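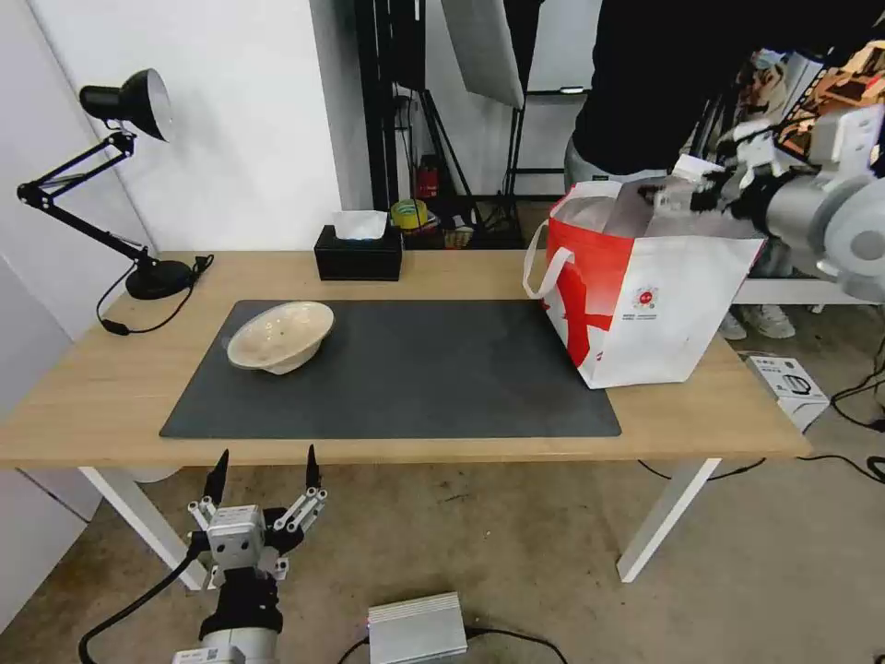
3 min read · 14 replies, showing the first 8

Forum > Kitchen & Table > Shipping and packing pottery

leonie_h
So I finally sold the big cream serving bowls I've been sitting on since February, and the buyer wants all of them mailed to her. I've only ever sold at markets, where you wrap the thing in newspaper, drop it in a paper bag and wave goodbye. How do you folks pack stoneware so it gets there in one piece? The heaviest one is 1072 grams before any padding, and I'm scared of the post office already.

Leonie Hellwig, Sauerland

kilnsitter
Double box! Always double box. Bubble wrap around the bowl, snug inner box, two inches of fill all the way around, then the outer box. I've mailed pots this way for years (my back can tell you how many) and lost three, all in the same shipment, which I'm pretty sure got run over.

berndm
Disagree on double boxing for anything under a kilo or so. You pay for the size of the parcel these days and the second box eats your profit. One strong box, tight fill, and no movement when you shake it. If it rattles, open it up and start over. I use the Griltix double wall ones and I'm happy with them.

kilnsitter
Bernd, her bowl is over a kilo, read the post again :)
And the Griltix boxes went soft on me in the rain last fall. Never again.

berndm
OK, fair on the weight. But I've had mine sit on a wet porch overnight and they were fine, so maybe you got a bad batch. I still say a single box if the fill is good. Most breakage I've seen comes from the rim touching the cardboard.

edeltraud_k
I'm with kilnsitter. My husband Gerd does the packing for our little shop and he stuffs the inside of the bowl too, crumpled paper right up to the rim, then a cardboard disk on top. Open bowls crack from the sides getting squeezed. Skip the peanuts, they slide around and the bowl ends up at the bottom of the box. We used Zirer honeycomb paper all last year, the 900 foot roll, and still have a good bit left. It takes some getting used to because you have to pull it tight or it doesn't open up.

Edeltraud Kramer

leonie_h
Thanks, the rim thing makes sense! Does anybody ship bowls nested to save on boxes? These are a set and they do stack, but not very deep. The speckled glaze is pretty soft and I'd hate for her to open it and find gray scuffs all over.

gudrun_v
Don't nest them! I did that with a set for a cousin, with foam sheets in between, and the bottom one arrived in five pieces. One bowl per box. Also check what your insurance covers, mine stops at 500 and wants photos of the packing, and I found that out after filling in the whole claim form. I get my foam from Surimport now, cheaper if you can split an order with someone.

berndm
Gudrun is right about the nesting. We can argue boxes all day but not that one. Leonie, what did you end up charging her for shipping?

leonie_h
Um. I told her shipping was included. Last edited 5th August, to take out a swear word.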